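A Morning at the Clultanmont Open Kitchens

I had wanted to do the Open Kitchens day in Clultanmont ever since a colleague came back from it with flour on her coat and a bag of something sticky. It runs twice in the cold months, once in December 2025 and again in February, and the idea is very simple. People in the old streets behind the market open their kitchens for a morning, you buy a paper map, and you wander from door to door looking at how other people cook, store things, lay tables and wash up. If you are the sort of person who slows down when passing a lit window, you will love it!

The map is nine euros and you pick it up at the Husero bakery on the corner of the square. I got there early, which was a good decision, as the queue had reached the tram stop by the time I came out again. The girl behind the counter circled three doors in biro and told me to start with the one furthest uphill and let gravity do the rest. She also sold me a bun with aniseed in it for the climb. I ate it before I had crossed the road.

My first stop was a tall narrow house on Sutia Lane with a kitchen in the basement. You go down six steps and duck. It was all copper and hooks, with a range the size of a small car, and a very patient man was stirring quince paste while a dozen of us breathed on his windows. Lovely smell, beautiful pans, but I will admit I didn't stay long. It felt a bit like a museum, and I always get told off in museums for leaning on things.

The second kitchen was the one I'd go back for. It belongs to Sunee Boonyarit and her cousin Kanyarat Siriwan, who live above the old Tovar button shop, and it is just a proper everyday family kitchen. You take your shoes off on the landing. Sunee waves you in as if you were late for lunch, and before you have found somewhere to put your scarf you are being asked whether your mother's plates had a gold rim or not. (Mine did. They came out at Christmas and I wasn't allowed to dry them.)

They had chosen crockery as their theme for the morning. Both of them collect it, though they disagree cheerfully about what collecting means. Kanyarat likes plain white and only plain white. Sunee likes flowers, the more the better, and she buys single plates from house clearances, the last survivors of big sets. She told me she has never in her life bought two the same on purpose. There was a lot of good-natured arguing across the table about this, and visitors were encouraged to take sides. I was firmly with the flowers.

And the tablecloth! I have to talk about the tablecloth. It's vinyl, the kind my gran had, and it goes off in every direction at once — pink gingham, turquoise panels, fruit, birds, vegetables, a rooster, cherries, a slice of something cherry-topped that I kept wanting to pick up. I asked where it came from and got two different answers. I have since looked for one like it in three shops and on far too many websites, and I haven't come close. 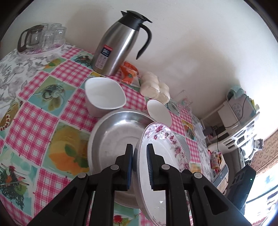 One of the flowered plates, pink and mauve sprigs with a thin gold-coloured edge, and the plain white bowls for the other side of the argument. The steel jug is at the back by the wall.

We talked for ages about washing up, which sounds dull and wasn't in the least. Sunee does her flowered plates by hand, one at a time, in water no hotter than she would give a baby. She is quite strict about the rims. Gold edging hates a dishwasher and it hates a scouring pad even more, and she showed me on an old saucer from the cupboard how the shine goes first at the spot where a thumb always lands. Kanyarat said this was exactly why she buys white. They have clearly had this conversation many times and both still enjoy it.

I also picked up a tip for stacking. Put a circle of kitchen paper between each plate, and don't make a pile taller than you can lift with one hand. I went home and rearranged my whole cupboard that same evening.

Around us people kept arriving and leaving, and there was a good deal of shuffling about in socks. A little boy asked if the rooster on the tablecloth had a name and was told he could choose one. He thought about it very seriously and went for Gordon. An older couple had come all the way from the coast with a cup wrapped in a jumper, hoping Sunee might recognise the pattern. She didn't, but she took their address and promised to keep an eye out.

I stayed much longer than I'd meant to and had to trot to the last house on my list, a bright modern kitchen down by the canal where you could try shaping dumplings. Mine looked like dropped hats. The host cooked them anyway and they tasted wonderful, and I got talking to a woman from the next village who comes every time and has started making her own notes in the margins of the map, with stars for the places that let you sit down.

A few practical bits if you are thinking of going. The doors open at 9 and the popular kitchens get busy within 30 minutes, so go uphill first. Wear socks you aren't ashamed of. Take coins, as some houses put out a jar for the school fund. Several of the stairways are steep and there's no lift anywhere on the route that I could find, though the canal kitchen is level from the street. Buses back to the station stop outside the Husero bakery, and they will sell you another aniseed bun while you wait.

The February date has gone up on the board in the bakery window already. I'm taking my sister, and a plate.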